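Matching a wallpaper pattern repeat across an inside corner

Asked on Monday in Walls and Ceilings

I have a large floral paper with a straight match and a 510 mm repeat. On the back wall it lines up fine. When I turn the corner the pattern drifts, and by the ceiling the flowers are off by almost 6 mm. Do I trim the strip or rehang it? 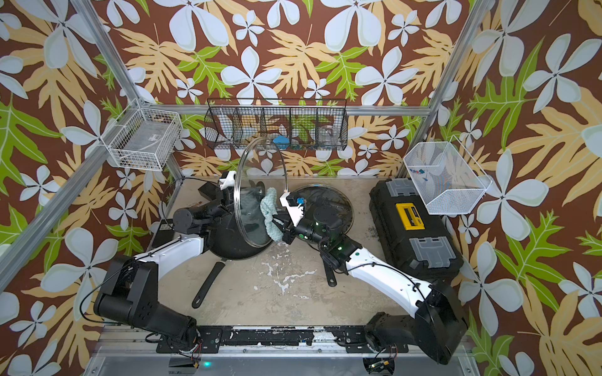 Brown floral on the back and side walls.

Paste is Nellisow ready-mixed, paper is unbacked vinyl.

2 answers

Thanakorn Luangrath
Rehang. Inside corners are rarely plumb, so don't wrap a full strip. Measure from the last edge to the corner at top, middle and bottom, take the largest figure and add 12 mm. Cut the strip lengthwise to that width. Hang the offcut on the next wall against a new plumb line, overlapping the turn. The mismatch stays inside the overlap. Use vinyl-over-vinyl adhesive there; ready-mixed paste will lift.

plillbridge_dec
Same as above. Check the batch numbers on the rolls too.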